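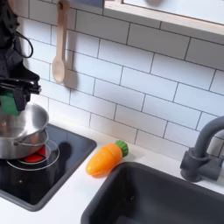
Review: Cundwood Bench Rules Kit for Small Robot Arms

By Janaka Wickramasinghe
14 June 2019

The Cundwood kit is a set of written rules for people who run a small robot arm on a bench, plus the bits you need to follow them. In the box are 13 laminated rule cards, a spiral-bound guide of 18 pages, a roll of floor tape, a pad of run sheets and a pack of hang tags for power switches. There is no software and nothing to plug in.

We have used it for a month at Isholm, where our arms practice kitchen jobs on a play kitchen with a toy carrot, a steel pot and a small saucepan. It's light work at low speed. Before this we had a page of rules taped to a cabinet, most of it written by someone who has since left.

What the cards cover

Each card has one rule on the front and the reason for it on the back. They are grouped by when you need them: before power, while the arm is moving, when you reach in, and at the end of the day. The wording is short. Card 2 reads "Say who has the stop button. Say it out loud." I thought that one was silly for a two-person bench and I have changed my mind. On our second day with the kit each of us assumed the other had it.

The cards on reaching in are the best part of the set. The rule is that hands stay out of the marked area until the arm is stopped and the person with the stop button says "clear." It applies to small things too, like setting a carrot back where it belongs. That is when people get careless, and the guide spends three pages on it.

The card on cable slack is also good. It asks you to move the arm slowly through its whole reach before the first run and watch the cable at every joint. We had been checking it in the rest position only, and a loop that looks fine there can pull tight or catch on something at full stretch.

Working with pots and pans

Card 9 covers what it calls held loads, and it made the biggest change to how we work. Before you stop for any reason, the gripper should either be empty or have the object resting on a surface. If the arm has to be cut while it's holding something up, you write that on the run sheet and treat the object as able to fall. With a saucepan this matters. Ours is light, but a metal rim landing on a finger is still no fun.

The guide has a related page on reaching into containers. It wants you to set a floor height in the software so that the fingers stop short of the bottom, and to test it with the container in place before you put anything inside. It also says to do this again every time you swap containers. We now keep separate heights for the pot and the saucepan.
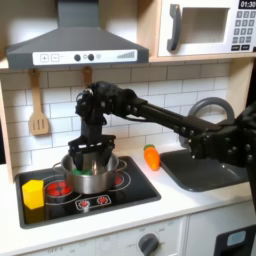 Gripper inside the steel pot, play kitchen bench, Isholm.

Where it falls short

The kit assumes a bare table. Nearly every drawing shows a flat surface with a block on it. If your bench has a back wall, a shelf or a hood over the work, you get one paragraph, and it only says to "allow for fixed objects." I wanted a proper card on overhead clearance. On a setup like ours the elbow is more likely to hit something than the gripper is. We wrote our own card and clipped it in with the rest.

There is also nothing on look-alike controls. Play kitchens have printed dials and buttons, and a new person at the bench should be told early on that the only stop is the real one. A line in the guide would do.

The run sheets are too small. There are 6 lines for notes and we usually need more. The tape is poor and lifted at the corners within a week. We replaced it with a roll from Amarasinghe, the hardware store down the road, and that has stayed put.

One more caution. This is good practice, and the guide says so on its first page. It doesn't replace a risk assessment or the formal safety standards that apply to industrial arms, and you shouldn't hand it to an inspector as if it did. If your arm can hurt someone at the speed you run it, start with those.

Compared with the Darau set

I have also used the Darau bench poster, which costs less and puts everything on a single sheet. It's fine as a reminder, but it gives no reasons, and people argued with it. The Cundwood cards get fewer arguments. When somebody asks why, you turn the card over – it's usually enough.

Should you buy it?

Yes, if you have a small arm and more than one person using it. If you work alone, half the cards are about talking to the other person and the Darau poster will do. Refills for the run sheets are sold separately, or you can do what we did and print your own with more lines.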